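Small things on a white table

The woman who runs the repair and sorting bench at Enine has worked with children's belongings for 11 years. Her subject is narrow: what goes into a school bag, what falls out of it, and how the contents can be cleared, checked and packed again in a reasonable time. She agreed to talk on condition that we kept to the practical side and left her name off the page.

We met in the long room at Dostau where she holds her sessions. It has plain white tables, good light from the north side and a row of hooks for coats. Most of the conversation took place standing up.

Her first point concerned the surface. She will not sort on a patterned cloth or on dark wood.

"A white top shows you what you have," she said. "Pencil shavings, a broken lead, the cap of something. On a brown table you lose them and then you sweep them on to the floor with your sleeve. The drawback is white things. Anything thin and white goes missing on a white table, so you feel for those with the flat of your hand before you wipe."

The bag goes at the back. She lays it flat, with the straps wherever they happen to fall, and leaves it there until the contents have been dealt with. People tend to stand the bag upright at their elbow and take things out one at a time, she said, and the bag then slides, or gets knocked, or is used as a place to put items that have not been looked at.

"Flat and out of reach. You empty it once. After that it is only a bag, and you are looking at the table."

I asked whether straps should be tied up or tucked under. She said she had tried both. Tying them adds a step at each end of the job, and tucking them under lifts the bag so that it rocks. She now leaves them loose unless the table is narrow.

The order of work after that is fixed. Long things are placed first, at an angle, with space between them. Short things are put down on their own side. Soft things come to the front, where the hands are. She keeps the classes physical and does not sort by use at this stage.

"If you sort by use you have to decide what everything is for. A child's bag contains a great many objects whose purpose is not known to you. Long, short, soft — you can do that without thinking, and you can do it with a four-year-old."

Boxes are treated as long things and stay shut during the first pass. A closed box on the table counts as one object. Open it too early and the contents mix with the loose items, after which it is hard to say which belonged inside. She opens boxes only when the rest has been cleared to one side, and closes each one before touching the next.

Small rounded pieces take more of her time than their size would suggest. Rubbers, counters, beads and the ends of things all roll or skid when a cloth is moved near them. She spaces them apart by colour and does not put them in a row.

"In a row they look tidy and then one goes and takes the others with it. Apart, you lose one at most. I also want the child to be able to say, that is the green, that is the orange. If they are touching, a small child will often call two pieces one piece."

The bench at Dostau keeps a written log of items that reach it without an owner. Last year's total was 376, with the largest share arriving in July, when classrooms are emptied. The log is a ruled exercise book with columns for colour, length, material and where found. She does not record make unless it can be read without effort. In her view faint print on a worn object is of little help, and people who try to read it usually guess.

"I had someone write down a name from a rubbed label, and we spent a morning looking for an owner on the strength of it. The letters could have been anything. Now if it cannot be read at arm's length, the entry says 'printed, not legible', and we go on to the next."

Pens and markers form a group of their own. Her rule is that a marker is tested on scrap, capped, and laid with the cap pointing away from any fabric. She does not trust caps. A cap that looks seated may be a millimetre short of closing, and a marker left against a cotton bag in that state will mark it through. She presses each one down with the thumb, every time, including those she pressed a minute before.

Fabric took up the middle part of our talk. She handles small cloths, drawstring bags and napkins in large numbers, many of them striped, and she likes stripes for a technical reason.

"Stripes tell you if the thing is square. Lay it out and follow one band from the hem to the edge. If the band runs off, either the cloth is twisted or it was cut off the grain. On plain cloth you would need a ruler. Pale colours are better again, because you can see the band and you can see a stain."

Patches and appliqué she regards with some reserve. A shaped patch with a scalloped outline has more edge than a round one of the same size, and the edge is where it lifts. She recommends going round it with a fingernail before washing and restitching any place where the nail catches. Printed designs on patches fade sooner than the cloth behind them. She does not try to restore these, and advises owners against going over the lines with fabric pen.

On folding, she is less strict than I had expected. A cloth which is going straight back into the bag can be folded in any way that makes it smaller. A cloth that will be used on the table is spread with one corner turned back, so it can be picked up without scraping along the surface.

"People smooth it flat to the last corner, and then they have nothing to take hold of. They pinch at the middle and bring up whatever was lying on it."

Asberg, the second site, works from the same sheet but with lower tables. She had some difficulties there at first. Adults stooped, worked faster than they should, and put things back in the bag unsorted in order to stand up again. The solution was to limit each adult to 3 bags before a break, and to let the children do the laying out. The rate fell slightly. The number of items that went back into the wrong bag fell a good deal more, and she has since applied the same limit at Dostau.

The repacking order is the reverse of the laying out, with one exception. Soft things would be first in by that logic, and she puts them in last, on top, where they stop the small pieces from working their way up to the zip. Boxes lie along the base. Small rounded pieces go into a box if there is room, or into a pocket with its own fastening. Zips are closed by hand from the fixed end, and any thread caught in the teeth is cut and never pulled.

I asked what she would change if she had the funds. She mentioned a second lamp, since the shadows of long objects hide short ones late in the afternoon, and a supply of shallow trays from Manurung, which she has seen used elsewhere and thinks would suit the loose pieces. Trays with high sides she has already rejected. A child cannot see into them when seated.

She was also asked, by a parent who had come in while we were talking, how often a bag should be emptied. The answer was every 4 weeks in term, and once more on the last day. The parent thought this was a lot. She replied that it takes less time than finding a lost rubber, and went back to the log, where she had an entry to finish before the next session came in.
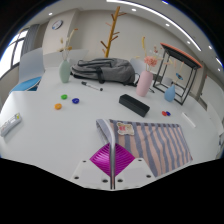

Striped cloth, small pieces and a grey backpack on one of the white tables.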